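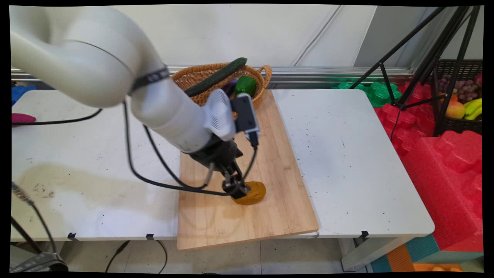 8 December 2025

Back on the pickle crocks. I said in November I'd leave the Landusberg clay alone until the spring and of course I haven't, I had a bag open by the weekend. Notes before I forget which pot was which (again).

Mixed up the new body on Friday: Landusberg red as the base, a bit of fine grog from the Arkberg sack, wedged it until my wrists complained. It throws much nicer than the last lot. Less of that floppy feeling when you get to the shoulder - I could pull the wall up and leave it standing while I went to find the rib. Threw four crocks with lids and a couple of small ones for mustard. One lid is too tight already and will be worse after glazing, so I've marked it with a cross underneath and it can go in the reclaim bucket if anyone needs the shelf.

Shrinkage first. Test bars were 400 mm wet, which is silly long but I was fed up of squinting at the little ones. They came out of the bisque 18 mm shorter. Bit more than I'd like before they've even seen the glaze firing, but all the bars agree with each other, and that's more than I could say for the Wundonon stoneware! I'll measure again after the hot one.

Glaze next. I want the inside properly sealed because brine gets into everything. The old Lubis clear crazed on the sample pots, a lovely fine net all over, very pretty on a vase and no good at all for gherkins. I've made up a new batch with more silica in it, 34 g extra in the small bucket, sieved twice. It looked thin so I let it settle and took some water off the top. Please don't stir it back in, the jug next to it IS the water I took off and I might want it.

Dipped two tiles, one quick and one slow. The slow one has gone on like custard and I expect it'll crawl. Worth seeing anyway.

Kiln: top shelf has a chip on the front corner, I've turned it so the chip faces the door. Also the bung is getting crumbly and leaves bits on whatever sits under it, so keep bowls away from there. I put a spare kiln prop in upside down last time and only noticed when the whole stack leaned, so check mine if you're loading after me.

The water seal groove on the lids is the thing I'm least sure of. On the first crock I cut it too shallow and it holds barely a spoonful. On the others I threw the gallery deeper and pinched the rim in a touch, which feels right under the thumb, but I won't know until there's a cabbage in it and a week of bubbling. Somebody suggested a notch in the lid for the gas to get out - yes, good, doing that on the leather-hard ones tomorrow with the small loop tool. The loop tool is in my apron, sorry.

To do: weights for inside (two half moons each, unglazed?), foot ring on the small ones, order more Arkberg grog, wash the bats.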